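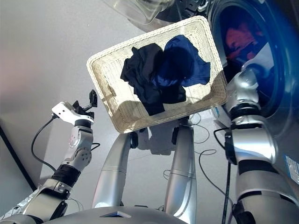

Last changed: 7 Nov 2018

The Left Wrist

The machine on the third floor at Henriques had been dropping socks since February. It would lift the basket, turn to the washer, reach in with the left gripper and come out with most of what it had gone for. The rest fell on the floor and stayed there.

I was sent by Dralleo, who had the contract for looking after it. I had a case of tools, a spare pair of fingers and the service book, which ran to 367 pages and had a chapter on everything except socks.

The woman who ran the laundry room met me at the lift.

"It's tired," she said.

"It doesn't get tired."

"You haven't watched it on a long shift."

I asked her to let it carry on while I looked. It had two things in the white basket, one dark and one a shiny blue, and there was something red in the washer. The left gripper was up in the air with its fingers a little apart. I got down on the floor beside the cables and waited.

When it moved, I heard it. There was a small click at the wrist, late in the turn, and the fingers closed a moment after they should have. I wrote down the time and asked for two more goes. It clicked on both.

I stopped the machine, locked the supply off and hung my tag on the switch. Then I held the left arm under the elbow and took the cover off the wrist. The book says to replace the belt every 1,000 hours. The counter said it was well past that, and the belt had gone slack and grey with lint. I picked the lint out with tweezers. It took most of an hour and made a ball the size of a plum.

"Is that all from shirts?" she said.

"Shirts and towels."

She put it in her apron pocket. I didn't ask.

The new belt was a Lestitura one and went on stiffly. I set the tension, backed it off, set it again, and checked the screws in the order the book gives. The cable behind the gripper had been clipped too short by whoever came last, so I let it out until the arm could turn right round without pulling. Then I put the cover back and ran the zero routine. It failed at step 39. I ran it again with the basket taken away and it passed.

"It doesn't like being watched with its hands full," she said.

"It wants the arms unloaded for that step. It's in the book."

"That's what I said."

We gave it a load of odd socks. It took them out in bunches and none fell. She stood with her arms folded until the drum was empty, then bent and looked underneath to be sure.

I filled in the sheet - belt, cable, zero - and left a line for the next visit. She read it over my shoulder and asked me to add that the machine should be rested at midday. There was no box for that. I wrote it in the margin, small, and she signed beside it.

Dralleo rang while I was on the stairs. There was a folding table stuck at Jiretura and could I get there before four. I said I could, and went back up for my tweezers.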